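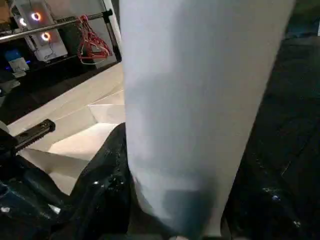
A pale sheet held up over folded white material.

Wivon linen service to keep folding through the holidays

The Wivon community linen service will stay open over the Christmas break for the first time, with folding shifts running every day except Christmas Day and New Year's Day.

The service washes and folds sheets, pillowcases and towels for short-stay housing in Wivon and Gruresura. It normally closes for 10 days at the end of December. Last year that left two of the housing sites short of clean bedding by the first week of January, and staff had to borrow sets from a motel on Keller Street.

Coordinator Ovidiu Ilie said the service had been building up its stock since May and now had about 2000 flat sheets in circulation. Another 600, bought with a grant from the Navaratnam Fund, have been washed and will go onto the shelves this week.

"Washing was never the hold-up," Ilie said. "The machines get through it. Folding is where it all piles up, and a flat sheet takes more room than people think. You need a clear table and you need to get the edges straight before you do anything else."

Flat sheets are folded lengthwise, then in half again, and stacked with the fold facing out so they can be pulled one at a time. Fitted sheets are kept on separate shelves and sorted by bed size. Anything with a tear or a stain goes into a bin for mending or rags. Ilie said most of the torn sheets are cut down for cot bedding, and the worst are given to the animal shelter in Gruresura.

The folding room has also been rearranged. Two long tables that used to stand against the back wall have been moved to the centre of the floor so that a double sheet can be worked from both sides. Shelving near the door is labelled by colour – white for singles, grey for doubles, blue for towels.

Holiday hours are 9 a.m. to 1 p.m. Pickups for housing sites will be at the side entrance on Keller Street, and orders should be phoned in by noon the day before. Regular hours resume in the second week of January.

Donations of clean flat sheets in white or light colours are welcome at the front counter. The service can't take quilts, pillows or electric blankets.

Posted 24 December 2018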